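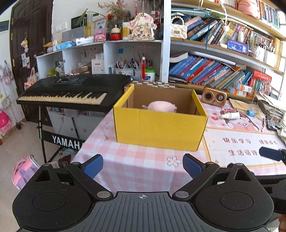 What happens to the people on a packing line when the packing gets automated?

Mostly they end up doing the parts the machine can't manage, at the machine's pace. Ask early who clears jams, who gets trained and whether the pay changes, and get the replies in writing.

I ask as one of 39 packers at a returns depot in Vurnport. We start with a Farkotura line in July and all we've had so far is a leaflet with a smiling cog on it.

Posted by: tapegun_tess

We had the same line put in at Nogueira two years back. No one was sacked, I'll give them that. Six people left and their lockers were given to the spare parts. My job used to be putting things in boxes and is now called "exception handling", meaning I put in the boxes the things the machine has dropped. Soft goods are its weak spot. Anything squashy and it has a little think, then the light goes amber, then I walk over.

My wrists are much better. What I miss is the talking. We used to stand four to a bench, and now I've a stool, a screen and a good view of a guard rail. Ask for breaks to be taken together, as ours got staggered to suit the line and it took us months to get them back.

Also ask what the target is. Ours went from 80 parcels an hour to 222, and the manager still says "we" did it.

Posted by: mildly_conveyed

depends on the firm. tronditz trained everyone at our place and its fine. the training was a video

Posted by: bn81

Thanks both. I've asked about the breaks. They said it was a very good point and wrote it on the back of the leaflet.

Posted by: tapegun_tess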